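Bin and parts handling, bench notes, June

Carried over from the last entry. The gray bin is staying where it is for now. I moved it twice last month and both times we lost most of a morning re-marking the floor, so the tape goes down properly this time and anyone who wants it shifted talks to me first.

Stock. The Mathur delivery came in short again. The packing slip says 300 and the tally at goods-in was 230. Selma Gashi has written to them. Until the balance arrives we work in small lots and do not top up the bin from the shelf. Mixed lots were the cause of the bad afternoon in the previous entry and I do not want to repeat it.

Sorting. Parts are to be separated by finish before they go in the bin, and the reject tray is to be emptied before a new lot is opened. I found strips from an old lot under the tray liner at 7:40 this morning. No harm done, but they would have been booked against the wrong number. The liner is now taped at both ends.

Bin condition. Checked the bottom and corners with the parts out. There is one raised burr on the inside near the weld. Filed it flat, wiped down with a dry rag. No solvent, as it leaves a film and the labels stop sticking. The Pradalix liners we tried in the spring were too soft and rucked up under the parts. I would still like a liner of some kind. The bare metal marks the copper-colored pieces along the edges and we then spend time deciding whether a mark is ours or the supplier's.

Fill level. Keep it low. A small group of parts in the bottom is easier to check and easier to count out at the end of the shift. When the bin is heaped, the long pieces bridge across the others and the ones underneath get bent. 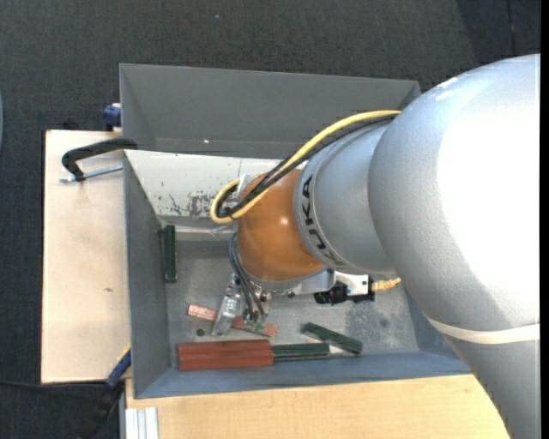

Darragh Gilmartin would go further and do away with the bin altogether for the strips: stand them on edge in a slotted rack, leave the bin for the green and brown parts, and the edge marks go away without any liner. He reckons the Jiteo rack in the back store could be cut down to fit.

I measured the rack after lunch. The slots are 3 mm wide, enough for the strips with some slack, but the base is too long for the bench position and would foul the drawer. It can be shortened. The end plate is riveted, so it means drilling out and refitting with screws. An hour's work if the drill press is free. My doubt is the loading time. Dropping strips into a bin takes seconds and slotting them one at a time does not. Worth a trial on one lot before we cut anything.

Trial, agreed with Oisín Phelan:
Lot A in the bare bin, as now.
Lot B in the bin with a sheet of the thin gray felt, cut to size.
Lot C in the rack, uncut, set up on the side table.
Same person loads all of them. Edge marks to be recorded before and after, on the usual sheet, with the lot number at the top this time.

Labels. New ones are printed. Lot number on the first line, finish on the second, date opened on the third. Old labels come off completely. Sticking a new one over the old one is how the last mix-up got through.

Outstanding:
Felt, check the offcuts box before ordering.
Reply from Mathur on the shortage.
Drill press guard, still loose, reported again.
Return the Pradalix samples or bin them.

Left the bench clear at 5:15. Tally sheet is in the blue folder.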